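Brurnen council backs reusable cup trial

August 14, 2019

Cafes in Brurnen will be able to swap disposable cups for returnable ones from March, after councillors voted to fund a year-long trial.

The council will put $4000 towards the scheme, with the rest to come from the 25 businesses that have signed up so far. Customers will pay a $2 deposit on a cup and get it back at any cafe taking part.

Sinéad Mulcahy, who runs the bakery on Darwish Street, said she had been asking for something like this for years.

"We go through a sleeve of paper cups before nine in the morning," she said. "The bin out front is full by lunch and it's nearly all ours."

A petition in favour of the trial drew 1733 signatures. Councillor Lutz Kuhlmann voted against it, saying he wanted to see how smaller shops would manage the extra washing.

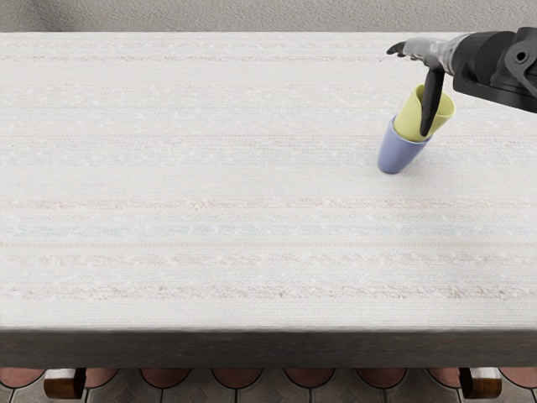

Washing will be handled at the Clorow community kitchen, which already has a commercial dishwasher. Cafes without room for one can leave used cups in a crate for pickup each afternoon.

Nour Shboul, the council's waste officer, said the cups had not been ordered yet and the colour was still to be decided. Plastic and stainless steel are both being looked at.

Businesses that want to join have until the end of the month to fill in a form at the council office, 39 Dornusov Road. A report on the trial is due once it has run for six months.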